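Moving countries at our age, part two

Friday, June 2, 2023

Several of you wrote after my last post to ask how the settling in is going, so I've made a pot of tea and I'm going to try to answer properly, though you know what I'm like once I get started (there may be a detour about bus passes).

We've been in Cotdale since March. When we told people we were coming, the first thing they said was that we wouldn't find anybody else from home within a day's drive. Well! There are 68 families on the list kept by the Drekine Welcome Centre, which sits over the old shoe shop, and a good many of them came from the same stretch of coast as we did. I heard my own language at the butcher's on our second morning and very nearly hugged the poor woman.

The centre runs a newcomers' supper every fortnight, and I'd say it has done more for us than any of the leaflets. You bring a dish if you can, and if you can't you bring yourself, and by the end of the evening somebody has explained council tax to you and somebody else has offered you a chest of drawers.

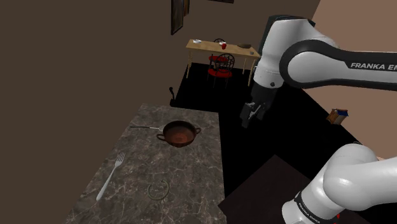 Pot, countertop and a Franka Emika arm.

Now, the paperwork. I promised I'd be truthful about it, and it has been slow. Our residence cards took ten weeks to come, and for most of that time we couldn't open a bank account, and without the bank account we couldn't sign for the flat we wanted on Clarnell Road. We paid 300 pounds to hold it, which felt like a great deal to hand over on a promise, but the agent was kind and wrote everything down for us, and we moved in four days after the cards arrived. If you are about to do the same thing, keep every letter, even the ones that seem to say nothing at all. I have a biscuit tin full of them and I've been back to it more often than I'd have believed.

Language classes are going better than I'd feared. They're held in the library on two evenings a week and there are 10 of us, from all over, and we've got terribly fond of one another in a short time. My verbs are still a disgrace. I can now ring the surgery without writing out what I'm going to say first, though, and in March I couldn't have done that for any money.
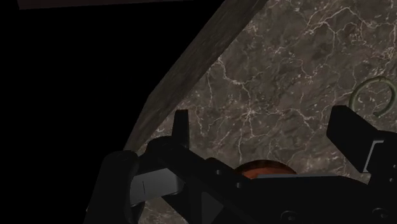
Margit commented under the last post that the classes where she lives had a waiting list of half a year, and that she learnt far more from sitting in on the mothers' coffee morning and simply not being allowed to keep quiet. I think she's right, and I'd say the same of the supper. A class gives you the grammar, but it's the chatting that gives you the nerve.

The shop we've all adopted is Kuzmenko, on the corner by the bus station, where you can get proper buckwheat and the sour cherries in jars, and where the noticeboard is worth ten minutes of anybody's time. That's how I found the sewing group, and how my husband found a man with an allotment to share.
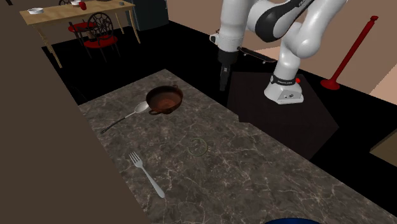
Copper-brown pot and serving spoon on the marble.

Oh, the bus passes! You can apply as soon as you have proof of address, you needn't wait for the card, and I do wish I'd known that before all those wet walks up the hill. Take two photographs and something with your name and street on it, and go early, before the queue gets down the stairs.

Next time I'll write about finding a doctor and a dentist, and about the school for my sister's two, who join us later in the summer. Do keep sending your questions, I read them all, even when it takes me a while to reply.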